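About Zernetgate Linen

We began in a back room behind a chip shop, with one second-hand washing machine and a borrowed ironing board. Heather Baird had been asked to look after the tablecloths for her cousin's wedding, and word got round, as it does in a town this size, and before long there were bags of other people's sheets all the way up the stairs!

That was 13 years ago. These days we wash, press and mend for guest houses, cafés, church halls and a good many households, and we look after around 400 beds' worth of linen in a busy summer week. Heather still runs the place, Fergus Yule keeps the machines going (and has strong views on water softener), and there are seven of us altogether, counting Ross Forsyth, who drives the van and knows every dog on the route.

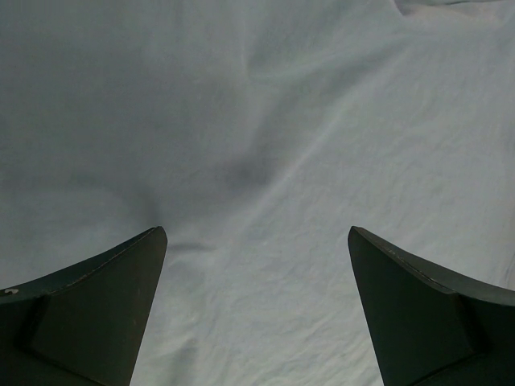
Plain pale cloth, always our bread and butter.

We do like the old things best. If you have a christening gown or your gran's good tablecloth in a drawer, do bring it in and let Fraser have a look - he'll tell you straight whether a stain is likely to shift, and he won't charge you for the chat.

Collections are free inside the town, and we're happy to come further out for larger orders. The shop opens at eight in the morning, though the lights are usually on well before that, so do knock. We close for a fortnight in February, when the floor gets repainted and everyone has a rest.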